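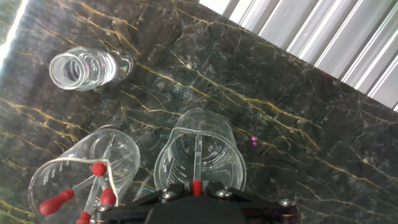
Home perfume blending is having a bit of a moment in our neighbourhood, and I'm all for it! Villero, the little soap shop beside the bakery, is starting an evening class in March, with glass droppers, vials and measuring beakers supplied so you don't have to raid your own kitchen. Nathalie Leclerc is teaching it (she used to run the candle nights, if you remember those) and she's promised plenty of time to muck around with colour and scent.

It's $60 a person for 3 hours, and you take home whatever you've mixed. I've put my name down already. Nathalie tells me her favourite part is the sniffing, and that beginners always go too heavy on the clove, so I've been warned.

Doors open at 6:30 pm. Bookings are at the shop counter, and bring an apron if you've got one – they're a few short.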